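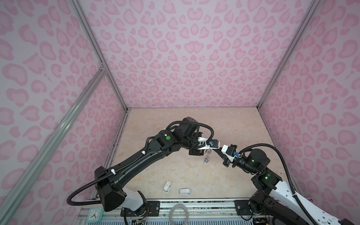 Posted by Judit Deák in Home, February
4 comments

We signed the lease on the Braklow house knowing we would have to deal with the hallway wallpaper. The last tenants had put up five different patterns between the front door and the kitchen, and under those was a layer of brown paint that came off on your hands.

I wanted something loud to replace it. Rhydian wanted white. We argued for a week and then I ordered samples, mostly animal prints, and taped them up next to the coat hooks. Leopard spots in pink looked better than I expected in the morning and worse at night, when the only light is the bulb by the stairs. A big print also makes a narrow hall feel narrower. I had read that and didn't believe it.

Stripping took nearly 100 hours between the two of us. We rented a steamer and went through two scrapers. Behind the third layer, by the meter cupboard, someone had written "1,744" in pencil and underlined it twice. We have no idea what it refers to. Magdolna next door thinks it was a bill.

The plaster was in worse shape than the landlord said. He paid for the filler and I did the sanding, and I would not do it again without a better mask. There is still dust in the piano.

In the end we painted the bottom half dark green and papered the top in a small pink spot, a quieter one than my first choice. Rhydian hung it. The seam near the bathroom door is off by the width of a fingernail and I see it every time I go past.

Next is the landing, which has carpet on one wall. I'm waiting to hear back about whether we're allowed to take it down.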